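How to Write a Client Case Study People Will Read to the End

Print this page | E-mail to a friend
Shares: 70 | Comments: 2

I love case studies. I'd take a good one over a brochure any day, and I think every small firm has at least one great story sitting in its e-mail archive. Getting it onto a page takes an afternoon or two, and it's fun!

Start with the client's bad day. Before you say a word about your firm, find out what was going wrong when they called. When I wrote up our work for Humwood, I had a whole opening about our design process. Then Mamta Khurana in their sales office told me her reps had been hiding the old catalog in their cars and sketching products on napkins. That went straight to the top and the process stuff went in the trash.

Do the interview by phone and record it (ask first). Thirty minutes is plenty. These questions have worked for me again and again:

What were you doing before you called us?
Who in your company was against it?
What did you almost buy instead?
What do you do differently now on a normal morning?

The second one is my favorite - people laugh, and then they tell you everything.

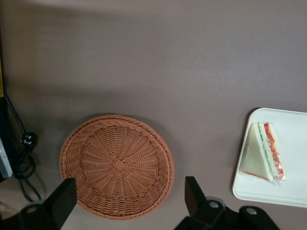
Once you have the recording typed up, go through it with a highlighter and mark only the sentences you couldn't have made up yourself. My transcript from Harsh Garg at Zenon ran to 1122 words and I marked six sentences. Those six became the skeleton, and I wrote the rest to get from one to the next.

Now write the draft, and stop at 500 words. If you're over, cut from the part where you describe your own services, and keep cutting there until it hurts a little. Leave the quotes alone except for the ums.

For the headline, use something the client said or something that changed for them. "Goel Rebrand Project" is a folder name. "Goel's reps stopped apologizing for the brochure" makes me want to click!

Send the draft to the person you interviewed before it goes to their boss or their legal department. They'll fix the small facts, and they'll usually stick up for the good lines when somebody upstairs wants them softened. Get the final okay in writing, and ask in the same e-mail whether you can use the logo.

Then put it where your salespeople will trip over it: in proposals, in e-mail signatures, on the page for that service. Ours sat under "Resources" until January and got almost no visits there.

Posted by Corina Ruchti

Get new tutorials by e-mail. Sign up for our newsletter.
This site uses cookies. By continuing to browse you accept our use of cookies. OK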